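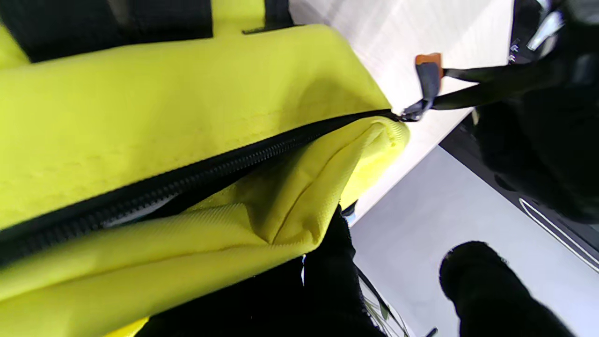 # Mindora Coil Zipper Repair Kit, Model 221

The Model 221 kit contains the parts and hand tools needed to repair nylon coil zippers on bags, packs, tents and outerwear. It covers slider replacement, top and bottom stop replacement, and short tape repairs. It doesn't cover molded tooth zippers, metal zippers or waterproof zippers with a coated face. For those, see the Kaklow parts list.

Most coil zippers that split behind the slider have a worn slider and sound teeth. Replacing the slider costs less than replacing the zipper and needs no sewing if one end of the tape can be reached.

## Contents

| Part | Quantity |
|---|---|
| Slider, size 3, locking, black | 6 |
| Slider, size 5, locking, black | 8 |
| Slider, size 5, double pull, black | 4 |
| Slider, size 8, locking, black | 4 |
| Top stop, U-shaped, assorted | 20 |
| Bottom stop, clamp type, assorted | 10 |
| Cord pull, orange | 10 |
| End-cut pliers | 1 |
| Flat-nose pliers, smooth jaw | 1 |
| Seam ripper | 1 |
| Polyester thread, black, 30 m | 1 |
| Hand needles, sizes 16 and 18 | 2 each |
| Gauge card | 1 |

Everything packs into a roll with a hook-and-loop closure. Packed weight is 159 g without the pliers.

## Finding the right size

Close the zipper and lay the gauge card across the coil. The slot that fits over the closed coil without play gives the size. Measure the coil only, not the tape. Many sliders also carry the size as a number on the back, sometimes followed by letters. The letters are specific to each maker and can be ignored for the sliders in this kit, with one exception noted under Compatibility.

Small pockets usually take a size 3. Main compartments on day packs are most often size 5, and duffels and larger travel packs run to size 8. If the card falls between two slots, the coil has probably been flattened by wear. Measure again near the closed end, where there is less travel.

## Slider replacement, closed-end zipper

1. Empty the bag and brush the coil clean. Sand in the coil will wear out a new slider as fast as the old one.
2. Open the seam at one end of the tape with the seam ripper. 15 mm is enough in most cases.
3. Cut the old slider with the end-cut pliers, or run it off the end if it still moves.
4. Trim loose threads from both tape ends. Seal the cut edges with a flame if they have started to fray.
5. Feed both tapes into the new slider evenly, one through each side channel. The pull must face the outside of the bag.
6. Hold the tape ends together and draw the slider 50 mm. Check that the coil is closed behind it and that neither tape leads the other.
7. Fit a bottom stop, or sew six to eight tight stitches across the coil.
8. Close the seam with a backstitch, doubled thread, size 16 needle.

Allow 20 minutes for the first one. A curved zipper takes longer, as the tapes tend to creep apart while the slider is being started.
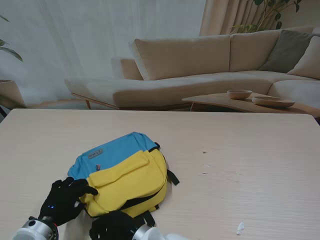

If the tapes are out of step by a single coil the zipper will still close, but the bag will pucker along the seam and the slider will bind in the corners. Run it off and start again – it can't be worked out by pulling.

## Slider that still fits but no longer closes the coil

A slider body spreads with use. It can sometimes be squeezed back with the flat-nose pliers, one side at a time, near the rear edge. Use light pressure and test after each squeeze. Die-cast bodies crack without warning and should be replaced. Treat this as a short-term repair.

## Compatibility

Size 5 sliders in the kit fit standard and reverse coil. The size 3 slider fits standard coil only. Udard size 8 coil, marked with a U after the number, has a thicker cord in the center and needs the separate Udard slider pack.

Stops fit tape up to 0.7 mm thick. On heavier tape use thread.

## Test data

Sliders are tested on new coil at the Shawky bench, straight run, no side load. Size 5 locking sliders completed over 1,000 open and close cycles with no change in body gap that could be measured. Side load shortens slider life, and an overfilled bag is the usual source of it. Figures for size 8 will be added in September.

Bench procedure written by Stamatia Vasilakis. Copies on request.

## Ordering

| Item | Part number |
|---|---|
| Complete kit | 221 |
| Kit without pliers | 221-N |
| Slider refill, size 3 | 221-R3 |
| Slider refill, size 5 | 221-R5 |
| Slider refill, size 8 | 221-R8 |
| Gauge card | 221-G |

Refills ship in packs of ten. Silver sliders can be supplied in size 5 only. Opened refill packs can't be returned.

Page revised 2022-05-28: cord pull color changed from gray to orange, stop quantities corrected.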